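Filed under: Local / Community

Irnislow linen drive moves into Lobo hall, sorting to run through November

The Irnislow linen drive has a new home. Sorting moved into the big hall at Lobo this week after the old room on the ground floor ran out of space, organizers said.

Drive takes in sheets, blankets, towels and kids clothes, washes what needs washing and sends it on to families in Sudia and Prurovow. So far 700 pieces have come in. That's already more then last year's total, according to Caroline Kimaro, who keeps the intake book.

"We had bags in the stairwell," Kimaro said. "People were climbing over them to get to the restroom."

Donations come in at the front door until 4 in the afternoon. Anything torn goes in a seperate pile for rags. Pillows not accepted, same as before. Curtains okay if the hooks are out.

Folding is where it slows down, said Damián Ojeda. Small stuff goes quick. Fitted sheets, no. Ojeda wants two more folding spots set up before the cold weather pickup and says he'll take card tables, doors on sawhorses, whatever people have got.

First delivery to Prurovow was 199 pieces, mostly bath towels. Second one is going to Sudia, date not set yet, waiting on a van.

On the hall floor Wednesday's list is gone and people just turn up when they can. A bed with a white sheet over it doubles as a work surface, snacks and a backpack along one side, a washing machine standing further back in the hall.
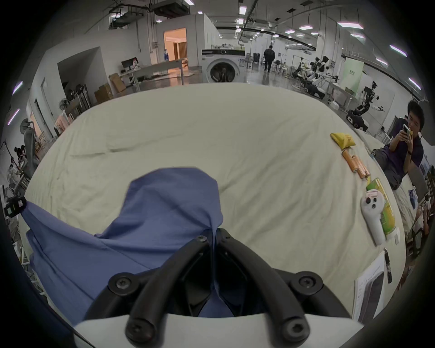
What's still needed

Twin sheets, most of all. Also blankets for cribs, safety pins, marker pens and clear bags in the large size. Thenmozhi Salian is taking calls about bulk donations from motels and laundromats. Drop-offs open at 11.

Related
Sudia bus shelter gets its roof back
Lobo parking changes: what residents said
Annapurna Thampi to lead Prurovow reading room
Coat swap returns to Irnislow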